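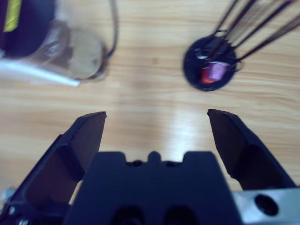 Wrist camera view with the gripper open over the table, clear cup top left and round black holder top right.

Recording demonstrations without filling your disk with rubbish

Most guides will tell you to collect as many examples as you can. I don't believe it. Our first set at Plirnbridge was large and taught the arm very little, and the second was smaller and at least gave us something to argue about.

1. Write the task down in one sentence before you record. Lutfa Bhattacharjee and I spent a morning disagreeing over when a pick was finished, and by then we had 17 recordings that ended in different places.

2. Begin each one with the gripper open and bare table between the fingers. Check this in the wrist view, not by looking over the arm's shoulder. The policy never gets to see what you see.

3. Look for glare. A bright streak on a wooden top can sit right along the line of approach, and a model will happily learn to follow it. Vendors say colour augmentation deals with this. Perhaps - I've yet to see it do so on our bench.

4. Move things between takes. Shift the cup, turn the holder, change which is nearer. If you only nudge them a little, you have recorded the same example again and given it a new number.

5. Keep loose cables in mind. If one hangs in the same spot in every take, the model may use it as a landmark. Move it now and then, or tie it back for good.

6. Stop after 15 takes and replay them all at normal speed. Throw out any where you hesitated. Afroza Gazi keeps hers and labels them "recovery", but I doubt a label fixes a wobble.

7. Hold back seven takes and don't train on them. Pick these before you have seen any results, or you'll choose the flattering ones. I have done it myself.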